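Floor day

The studio floor gets a wash every June, whether or not it asks. I had the whole afternoon and a podcast about canals, so I started by the bed.
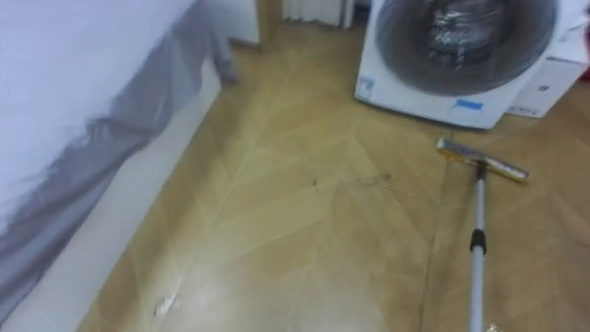 Crumbs of unknown origin, before.

Ching-wen Chou says a herringbone floor hides dirt. It hides it from Ching-wen, who wears her glasses on her head. I can find a speck in any of those V's from the door – and once I've found one I have to go looking for its relatives. 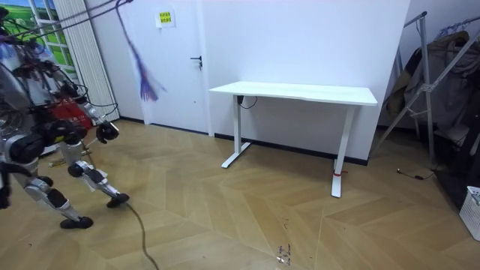

which is how an hour goes. By then the canal people had reached lock 8 and I had reached the baseboard.

The flat mop is still the best thing I own. You go with the planks, then against them, then you pretend the glare is shine.

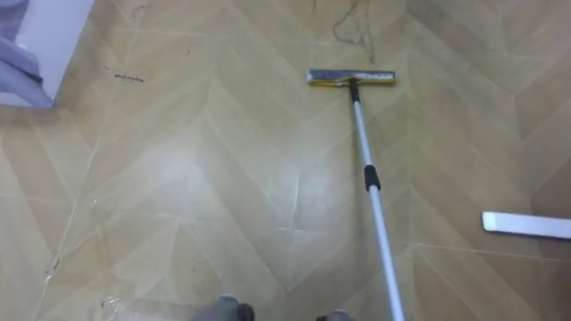

Next: the radiator

Three brushes, no plan.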